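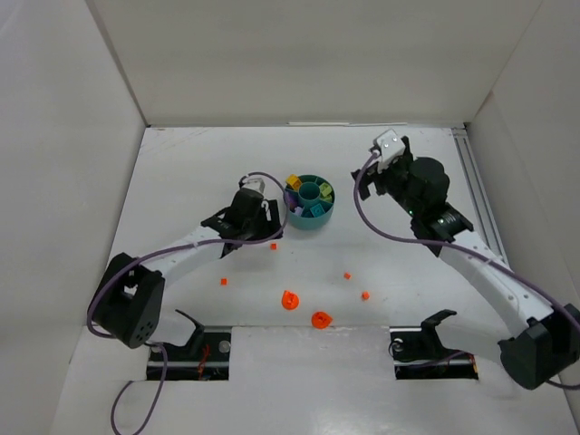 Last changed: February, 7 pm, by Lleucu Hughes

Ticket 2282
Product: Brorkura sorting tub, teal, with block set
Bought from: Humphreys
Raised by: Gwion Bellis
Handled by: Lleucu Hughes, Jostcombe customer support
Status: closed, with a grumble

Problem as reported

The tub is fine. It's round, it's teal, it has a hub in the middle and dividers, and I have no quarrel with any of them. My quarrel is with the orange. The leaflet says every colour has a home. Yellow, light green, teal and purple went in the tub. The orange ones are on the table, where they have been since I opened the box, because the leaflet doesn't give them a home at all. It goes from yellow to green as though orange were a rumour.

There are four small orange cubes and two bigger orange pieces, sort of stubby cylinders with something going on at the top. Are they extra? Are they from another set? Please advise before I lose one under the fridge.

Reply, Lleucu

Hello Gwion, thanks for getting in touch. Could you tell me the number on the bottom of the leaflet? There are two versions and one of them has a page fewer than it should. Please also check whether the big orange pieces will go into a compartment if you stand them up, as one of them is lying on its side at the moment.

Reply, Gwion

Leaflet number is 348. Stood the big ones up. They go in, but then the purple block has to come out, and I had only just got it tucked behind the wall of its compartment. The yellow sits up by the rim looking smug. I tried it the other way round and ended up with the green on the table and the orange in the tub, so I have moved the problem without reducing it.

Reply, Lleucu

Leaflet 348 is the short one. Sorry. The missing page says orange pieces are "free pieces" and may be kept in any compartment with room, or beside the tub. So your present arrangement is correct, in the sense that the missing page permits nearly anything.

I've asked Hallton, who print the leaflets, for the full version. It usually takes roughly 14 days.

Reply, Gwion

"Beside the tub" is a storage solution now, is it. I have a chair I use that way for coats.

Things tried, for the next person

Putting all the small orange cubes in with the teal block: they fit, but you can't get at the teal one without tipping the lot out.
Sharing the cubes between compartments: tidy for as long as you don't play with it.
Big pieces lying down: they roll until the notched or angled bit (we disagree on what to call it) stops them.
Big pieces on top of the hub: please don't, Gwion has tried.

Outcome

New leaflet posted. Replacement tub offered and turned down, the tub having done nothing wrong. Customer is keeping the orange pieces in a mug.

Note added by Lleucu: Gwion wrote again to say the full leaflet has come, and that the page about orange is in it twice. I've opened a separate ticket for that.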